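How to fold a long shirt or robe on the bed

Updated October 21, 2025

I fold most of my laundry on the bed. A table is the better height for the back, but a long robe hangs over the side of mine and pulls everything to the floor. The bed is wide enough, and if you learn two or three habits it gives a good result.

This method is for large soft pieces: robes, nightshirts, oversized shirts. For business shirts with a stiff collar please use another one.

Before you start

Pull the bedsheet a little tight with your hands. It must not be perfect. Put the telephones and the cables to one side, where the sleeves will not catch them. Empty the pockets of the garment and close one button, or tie the belt loosely.

Step 1. Spread

Throw the garment over the bed with the front side down. At first it will lie in a heap, often diagonal, with the upper part bunched together. Do not begin to smooth in the middle. Look first for a corner you can recognise, a shoulder or an end of the hem, and take hold of it. 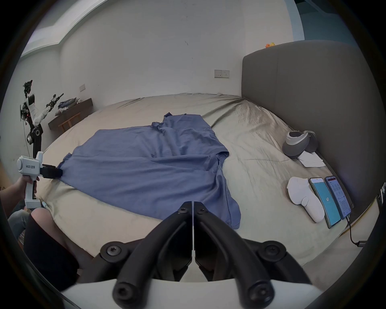

Step 1: the garment is still rumpled, one corner is held.

Keep this corner in place and pull the opposite corner away from it, slowly, until the cloth between them is flat. Then do the same with the other two corners. Now you can smooth with the flat hand, from the centre to the outside.

Step 2. Sleeves

Fold the left side to the middle of the back, and lay the sleeve straight down along the fold. Repeat with the right side. You have now a long strip, and both edges should be parallel. If the strip is wider at the bottom - with robes this is nearly always so - fold the extra cloth inwards as a thin triangle.

Step 3. From the hem up

Fold the hem up by one third, press the air out, and fold again until you reach the collar. Thick cotton I fold only once more, otherwise the packet becomes round and falls over in the drawer.

Step 4. Turn and store

Turn the packet over, so that the front is up. I keep mine in a Verbruggen box under the bed, 6 pieces in one box, standing and not lying. The heavy robes go in there in April and stay until autumn.

If the creases do not go away, hang the garment in the bathroom for one night before you fold it. Ironing on the mattress I do not recommend, also not with a towel below.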